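Home Data Tools Fixtures Contact

# bosthorpe-results

README, last touched 3/22/18 by Yaqin Qiu

League and cup results for Bosthorpe Town, first team only, plus the sides they played. One row per match. Started as a spreadsheet for settling arguments on the supporters' coach and got out of hand.

## What's in it

- results.csv – every league and cup match we could find
- scorers.csv – one row per goal, joins on match_id
- tables/ – league table after each round of games
- grounds.csv – ground names, old and new

Friendlies are NOT in. Don't ask. The pre-season stuff against Kang is in a seperate file that Wanting has and it isn't clean enough to share.

## Columns in results.csv

- match_id – whole number, never reused
- season – starting year only
- comp – L for league, C for cup
- home, away – short names, see names.txt
- hg, ag – goals at full time
- aet – y or blank
- pens – home score first, blank if none
- att – attendance, blank if not known. Blank is not nought
- source – prog, paper, club, memory

Anything marked memory should be treated as such. There are 8 of these left and we would like to get rid of them. Mostly midweek cup replays where the programme was a single sheet and no one kept it.

## Known problems

Attendances under 200 are shaky. The old gateman rounded everything up to the nearest 20, so you get a lot of 180s and 160s. Have left them as printed.

Grilska Rovers and Grilska United are two different clubs until the merger, then one. In the file they are GRR and GRU, then GRI. If you group by name you'll get a short history for all three. There's a lookup in names.txt, use it.

Guletti is the club, not the sponsor. The sponsor had the same name for a bit and turned up on the cup as well, so "Guletti Cup" in the older papers is just the county cup. Comp = C.

Own goals: the scorer is down as the player who put it in, with og = y. Goal still counts to the other side in hg/ag. Somebody counted these twice in November and got us winning a game we lost 5-2. Fixed now, but if you downloaded before then, get it again.

Abandoned games are left out unless the result stood. One did. It's flagged in notes.

Points deductions are in tables/ from the round after they were announced, not backdated. The papers did it differently week to week so the tables won't always match what was printed.

## How to load

Plain comma seperated, UTF-8, header on the first line. Dates are day first. Excel will mangle the pens column into dates if you let it (3-2 becomes 3 February), so import it as text.

## Corrections

Send match_id, what's wrong and where you saw the right version. Scan of a programme or cutting is best. Wanting Feng does scorers, I do everything else. Please don't send a whole edited file back, can't tell what's changed.

## Using it

Free for anything, fanzines, quizzes, whatever. A mention would be nice. If you print a table check it first, there will be mistakes.

To do: red cards, minute of goals for the older seasons, reserve team if anyone has the books.

Shares 5 | Comments 8

Contact | Back to top
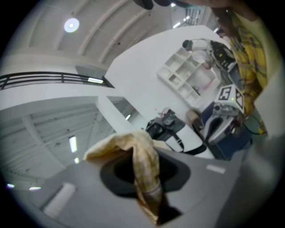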